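August 14, 2018
By the Features Desk

Filed under: Food & Home, Small Business

We use cookies to remember your settings and to see which stories are read. By staying on this page you agree to this.

The jam maker works out of a rented kitchen behind the feed store in Nornmont. She asked that her name be left out of this article. Most of her customers know her only by the label, Godari, and she would like to keep it that way.

"I spent a long time in an office with my name on the door," she said. "I don't need it on a jar."

Godari sells fruit preserves in a town of 3,009 people, along with a few stores in the next county. She started at home with one pot. After two summers her stove gave out, and she signed a lease on the kitchen, which had been used by a caterer.

The hardest part of the first year was finding jars. She had been buying them new by the case from Bilgin, a packaging supplier, and the cost of the glass came close to the cost of the fruit.

"People think it's the sugar or the berries that eat up your money," she said. "For me it was glass, and then the freight on the glass. They charge you for the weight and they charge you again if the truck needs a lift gate."

She talked to other small makers and found they had the same complaint. Four of them now order together and split the freight. The pallet goes to whoever has the floor space that month, and the others drive over to pick up their share.

She also began asking customers to hang on to their empties. She does not refill them. The rules for her license call for new jars and new lids, and she agrees with the rule. What she wants is for the jars to stay out of the trash.

"A jar is a good thing to have," she said. "My mother kept buttons in them. Screws, rice, bacon grease. I don't think she bought a storage container in her life."

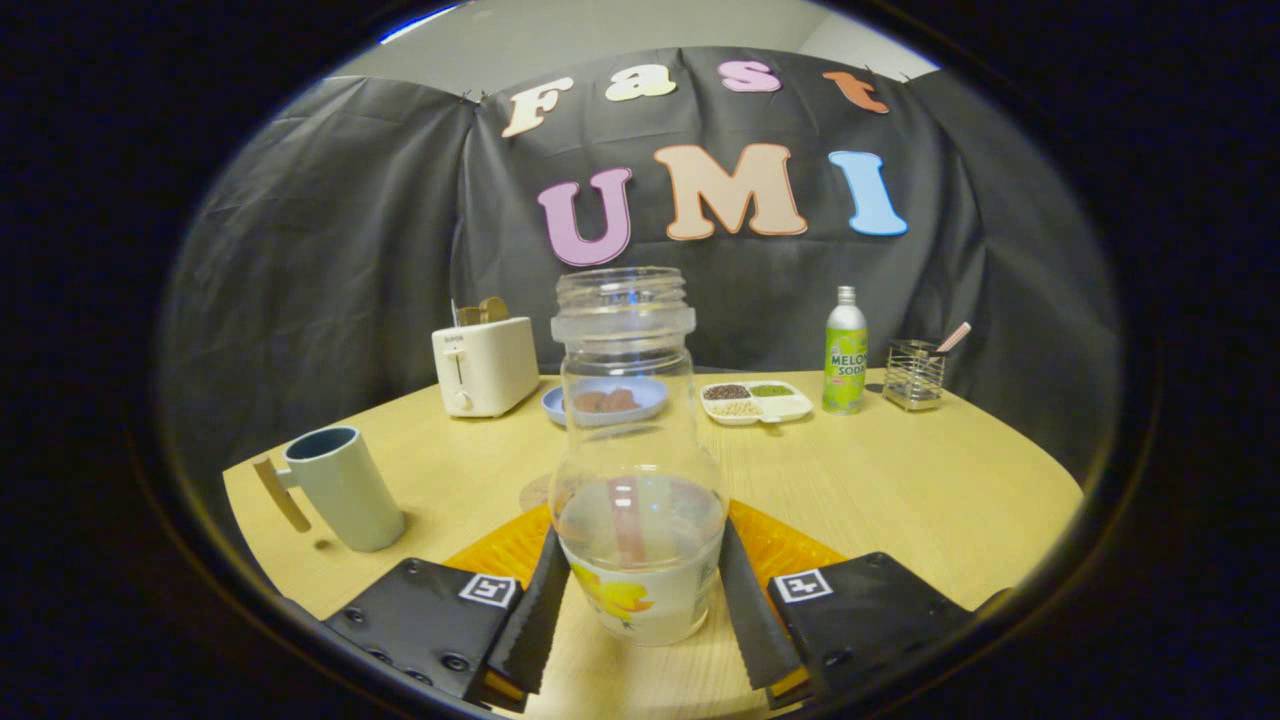 A glass jar with a fruit label, with a mug beside it on the table.

Getting a label off is the question she hears most at the market. Her advice is to fill the jar with hot water from the tap, let it stand, and peel from a corner. If glue stays behind, she rubs it with cooking oil and baking soda and leaves it for 20 minutes before washing. She does not use a razor blade.

Smell is harder to deal with. Pickle jars are the worst, and she says most of the smell is in the lid. She washes the glass, throws the lid away and buys a new one.

"You can put that jar out in the sun for a week and the lid will still smell like dill," she said. "Just get another lid."

In June she began selling at Nakilis, a covered market near the highway. Sales there have been better than she expected, though the days are long. She loads the van before sunrise and gets home after supper. Peach sells first. Plum is slow until somebody tastes it, and then it goes well. She has stopped making the pepper jelly – too many people asked if it was hot and then bought strawberry.

She was frank about money. The business pays its own bills and some of hers. It does not pay for health insurance, which comes through her husband's job. A larger store has asked her about carrying the line, but she would need a second kitchen shift and she has not found anyone who wants to work those hours.

"I ran the numbers at my kitchen table, and then I ran them again," she said. "I'd be working twice as much and making a little more. I told them to ask me next year."

Asked whether she still eats jam, she said she has it on toast most mornings, usually from a batch that did not set.

"The runny ones come home with me," she said. "They taste the same. You just need a spoon."

She plans to take the winter off from the market and use the time to work on a marmalade. Her first two tries were bitter. She thinks she left too much of the white part on the peel, and she has a crate of oranges on order for November.

Get our stories by email. Sign up for the weekly newsletter. You can unsubscribe at any time.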